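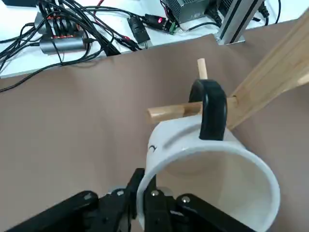
Figure 3. Gripper holding a white ceramic mug by the rim, tilted to the right, as seen from the wrist.

4.2 Permit timing and the scope of environmental review

The second question in our study is whether the scope of an environmental review, as fixed at the start of a pipeline permit case, predicts how long the state agencies take to act on the remaining permits. Earlier work has mostly treated the review as a single block of time that ends when the final document is filed. That treatment hides a good deal. A review can be filed, found lacking on one point, and sent back while the rest of it stands. During that period the water crossing permits, the wetland permits and the road use agreements may all be under way, on hold, or somewhere in between, depending on how each agency reads its own rules.

We coded 212 permit decisions drawn from the public dockets of the Vorura and Isine pipeline replacement cases and the smaller lateral lines attached to them. A permit decision here means any written action by a state or county body that grants, denies, conditions or returns an application. Letters asking for more information were not counted as decisions, but their dates were kept, and they are used below to mark the start of a pause. Where an agency combined several stream crossings in one permit, the permit was treated as one decision. Coding was done separately by Ok and Zwane, and differences were settled by going back to the docket text. Most of the differences concerned conditions attached late in a case, which one coder had read as a new decision and the other as an amendment.

Scope was measured in two ways. The first is the number of route alternatives carried through to the final review document. The second is whether the document models a spill at specific locations along the route or only for the line in general. The two measures are related but they do not move together in every case. In the Isine case the review carried several alternatives and had no site-level spill modeling in its first version. In the Vorura case the reverse was true: a narrow set of alternatives was paired with detailed modeling at river crossings.

The number of alternatives had little bearing on permit timing once the size of the project was taken into account. Site-level spill modeling had a clearer effect. Permits for crossings that had been modeled in the first version of the review were acted on sooner after the review was accepted, and they were returned to the applicant less often. The pattern holds for wetland permits as well, though the difference is smaller and rests on fewer decisions. For road use agreements there was no pattern that we could detect. County engineers interviewed for the project told us that they seldom read the spill chapters and worked mainly from haul routes and load limits.

A pause in one permit tended to spread. When the lead agency returned a review, the other agencies in the case usually stopped final action on their own permits within 30 days, even where no rule required them to do so. Staff work often went on during the pause. Draft permits were circulated, site visits took place, and comment periods were opened in two of the lateral line cases before the review had been fixed. Agencies differed in whether they told the applicant that this work was continuing. Where they did, the applicant's next filing was more complete, by the measure described in Section 3.4.

Gerlach (in her earlier account of the Böttcher terminal expansion) argued that agencies hold back final action mainly to protect their decisions in court. Our interviews give partial support to this view. Agency lawyers did refer to the risk that a permit issued on a faulty review would be set aside. Permit staff gave a different account and spoke more often of workload – a permit finished early may have to be reopened and noticed again if the route shifts by even a short distance. Both reasons point toward waiting, and the docket record does not allow us to separate them.

The treatment of tribal comments needs a separate note. In both main cases, comments on wild rice waters and on historic properties were filed early and were answered in the review by reference to surveys not yet complete. We coded these answers as deferred. Crossings with a deferred answer were more likely to be returned, and this remained so when we removed the crossings within 200 feet of a known survey site. Görtz and Kettler have suggested that deferral is a sign of weak scoping and should be treated as such in the model. We kept it as a separate variable so that the spill modeling result could be read on its own. Folding it into the scope measure makes the effect of scope larger but does not change its direction.

Several limits apply. The dockets do not record informal contact between applicants and staff, and the Vumari segment was withdrawn in March before a final review had been issued, which leaves its permits without an end date. We treated them as censored at withdrawal. Dropping them altogether gave the same ordering of results. Dates were taken from the docket stamp, which in county files can trail the signature on the letter. A check of county letters that carried both dates found gaps too short to affect the estimates in Table 5.

Section 4.3 turns to the court challenges that followed the accepted reviews and to the conditions that were added to permits while those challenges were pending.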